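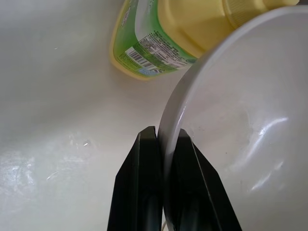
Chapter 4
Two Hands Are Harder Than One

I'd been teaching myself robotics out of books for years before I ever stood next to a machine with two arms. That changed one July morning, when I took a bus to Brernivbridge for the open day at Mukham, a small lab that works on household tasks. I had a notebook, a cheese roll and a head full of equations, and I came home with most of the ideas in this chapter (and none of the cheese roll).

The people at Mukham had picked dishwashing as their theme, and the piece of it they wanted to show us was the soap. One arm holds a bowl, the other arm goes to the pump on the soap bottle, and the two have to agree on where everything is. My first thought was that this sounded a bit small for an open day! I'd been hoping for something with wheels. But I stayed at that table longer than anywhere else in the building, and I filled 14 pages of the notebook before lunch.

Let me give you the problem the way it was given to me. Suppose you want soap in a bowl. At your own sink you'd probably pick the bowl up by the rim, bring it in near the nozzle and push down with your other hand, all while thinking about something else. Your holding hand knows what your pushing hand is up to. It gives a little, it follows, it tips the bowl if the soap looks like it's going to miss. You never learned any of that as a rule, so you've got no rule to hand over to a machine.

Now write it out for two arms. Each one has its own joints and its own idea of where its gripper is in space. If the left arm thinks the pump is a finger's width from where it really is, it closes on the wrong spot. If the right arm has the bowl at a slightly wrong angle, the soap can slide off the rim. Either mistake is small. Put them together and you have soap on the table – and a long afternoon of wiping.

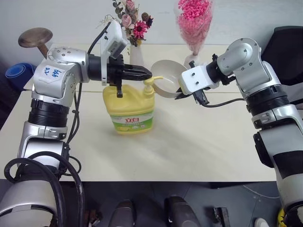
Why does the robot need two arms for this, if the bowl could just sit on the table?
It could sit there, as long as the nozzle is high enough and points the right way, and for plenty of jobs a single arm is the better choice. Two arms earn their keep when the object being filled has to come to the thing that's filling it, or has to be tilted while that happens. They're also useful for what comes next, when the bowl is already in a gripper and ready to be moved along.

The engineer running the table was Dorota Jakubowski, and she was very patient with me. I asked her which arm was in charge. She laughed and said everyone asks that, and that the answer had changed twice since spring. In their first version the soap arm was the leader and the bowl arm simply followed it. Then they tried it the other way around. The version they'd settled on has neither arm leading. Both are planned together against a single target, which is the position of the bowl relative to the nozzle.

That phrase is worth underlining if you're the underlining type. The position of the bowl relative to the nozzle. When you care about how two things sit with respect to each other, it doesn't much matter if they both drift a little to the left, so long as they drift together. We'll call this the relative pose, and we're going to spend most of section 4.2 on it.

The other thing I kept asking about was grip. A bowl held by its edge is an awkward load. All the weight hangs off to one side of the fingers, so it wants to swing, and the more you put in it the more it wants to. Squeeze harder and you stop the swinging, but you might crack the bowl or make it pop out like a watermelon seed. Dorota's team had written down 200 practice attempts by then, and she told me the notes for the early ones mostly say "slipped" – sometimes with a rude word after it.

I liked that she told us so. Before the visit I'd pictured engineers working everything out on paper and then watching it go. What I heard about was a lot of trying, writing down and trying again, with the math coming along to tidy up afterward. I've tried to keep some of that order in this book, so you'll often meet the mess first and the formula second.
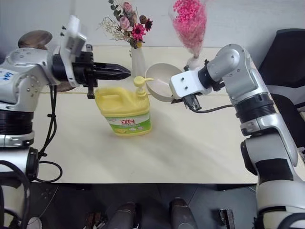

Text by Dorota Jakubowski
Guest notes for Chapter 4, 2023-12-22

I was asked to add a few words for students, and I'll keep them practical.

When you plan a job with two arms, begin with the objects. Draw the bowl, draw the bottle, and mark how they should sit when the soap comes out. Leave the arms off the page until you're happy with the drawing. Then ask whether both arms can get there without an elbow ending up where the other elbow wants to be. My first plan in this field was lovely until I drew the elbows.

Next, think about the approach. A gripper coming at a pump from the side meets different trouble from one coming down from above. Sketch at least two ways in, and write down what each could bump into on the way.

Last, keep your failed attempts. My own file from the first season has 772 lines in it, and I still go back and read it.

Before you start section 4.1, try this at home. Hold a bowl by the rim with one hand, close your eyes, and have a friend press a spoon into it, gently, in different spots. Notice what your wrist does each time, and write it down in your own words. You'll want those notes when we get to forces.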